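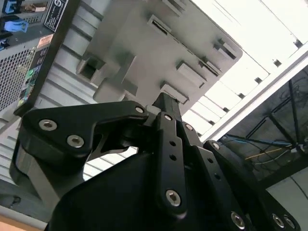

## Dakia Vida gripper: notes after a month on the bench

I bought the Vida as a kit in June. It costs £389 with the fingers, motor, mounting plate and a bag of screws, and it bolts to the small arm I already had. The job I had in mind was taking old desktop computers apart: panels, fans, drive trays, cable clips. It is dull work with a lot of awkward corners, and a fair test for a cheap gripper.

### Build

Assembly took one evening. The links and plates are matt black and everything is held with hex-socket screws, in more than one size. The kit comes with two keys, and the smaller one rounded off before I had finished. Use your own.

The printed instructions show the side brackets the wrong way round in one drawing. The parts will go together like that, but the fingers then bind at about half travel. If yours feels stiff, check this before you start loosening pivots.

Use thread lock on the pivot screws. The manual calls it optional. I left it off at first and had a link working loose by the end of the first week.

### Fit and reach

Stated weight is 700 g. Mine came out over that on the kitchen scales once the mounting plate was on, so allow for it if your arm is near its limit.

The fingertips are the best part. They are slim with a squared end, and will go up to a moulded tab or a slot edge where a padded finger would just sit on the face of the panel. Inside a case, with the power supply on one side and the frame rail on the other, that matters more than grip force.

The body behind them is less convenient. The motor housing and the base are bulky compared with the tips, and the linkage spreads out further than the drawings suggest. Tip clearance is rarely the problem. What stops a move is usually a side bracket meeting the chassis, and the supplied model in Pretari (the control software) leaves out the screw heads altogether. I added a few millimetres of padding to the collision shape by hand and have had fewer knocks.

### Testing

I ran 20 attempts at releasing a plastic panel from a light grey desktop case, using the same approach path each time and clipping the panel back between runs. Fourteen came free. Of the failures, four were the tip sliding off the tab, and the other two were the arm stopping on a force limit I had set too low.

Sliding is the real weakness. The tips are smooth, and there is nothing in the box to put on them. A strip of thin rubber tape improves matters at the cost of some reach into narrow slots. I now keep one finger taped and the other bare.

Cables are still hard. The gripper will hold one well enough, but telling a loose lead from one that is plugged in at the far end is left to you. I move them aside by hand before starting a run.

### Software and support

Pretari does what it needs to. Position control is fine. Force readings drift as the motor warms up, so zero them between runs. The option to do this automatically is under the maintenance menu and is off by default.

I wrote to the Dakia office in Cletden about the drawing and the soft key. The reply took four working days, with a corrected page attached and a new key in the post. The page on their site was still the old one when I last looked.

### Would I buy it again

For light work in tight spaces, yes - at this price I would put up with the missing grip pads and the vague collision model. For lifting out a power supply or anything else with real weight, I would look at something larger.

Next job is a pair of printed tips with a shallow hook on the end. I will post the files when they have survived a few cases.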